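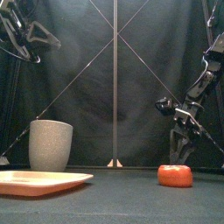

2 min read

Wednesday, May 16, 2018

I have been looking for a pot for the kitchen windowsill since we moved to Bradham. The old one cracked in the move and the basil has been living in a yogurt tub.

I ended up with a speckled gray one. It is shaped like a cup, wide at the rim and narrower at the base, and depending on the light I would call it gray or beige. Kalliopi Obradović had two of them left over from her balcony and let me pick. I took the one with the heavier speckle. The other went to Eliécer Mamani downstairs, who is growing mint in it.

The tray is the part I was less sure about. I wanted something shallow to go next to the pot for whatever comes in from the garden, and I had been thinking of plain white. The orange one was on the clearance shelf at Kosidis, so I got that. It is pale on the inside, more of a cream or a light peach, and a stronger orange on the outside of the wall. The corners are pointed. I thought I would mind that and I don't. It is plastic, so it will not chip like the ceramic one did.

Against a dark table the two look better together than they did in the store bag. The pot keeps quiet and the tray does not. Our windowsill is painted a very light green, though, and I have not decided if the orange will be too much there. I may swap the sill for the little shelf by the back door, which is dark already.

As for tomatoes, the ones I like for slicing are low and wide with a flat top, and they are awkward to store. They roll less than the round kind but they bruise if you stack them. I keep them in one layer, stem side down, and never in the fridge. A shallow tray suits them fine. Last summer I used a mixing bowl, and the ones at the bottom went soft before I got to them.

I planted two tomato plants this year, both from Radulović's nursery stand on the county road. The label says July for the first fruit. I will believe that when I see it, as the yard only gets sun from late morning on. If they do come in, the tray will be full for a few weeks and I will be giving them away again.

The basil is moving into the pot this weekend. I have a 31 ounce bag of potting mix left from the spring and it should be enough. The pot needs a saucer under it too, and I have not found one the right width. Kalliopi thinks a jar lid will do. I tried the lid from the big pickle jar and it was too small, so I am going to look through the box in the garage that still says KITCHEN 2 on the side. Most of what is in there is lids anyway.

If anyone has grown basil through a winter on a north-facing sill, please leave a comment and tell me how much you watered it. Mine has died in November two years in a row.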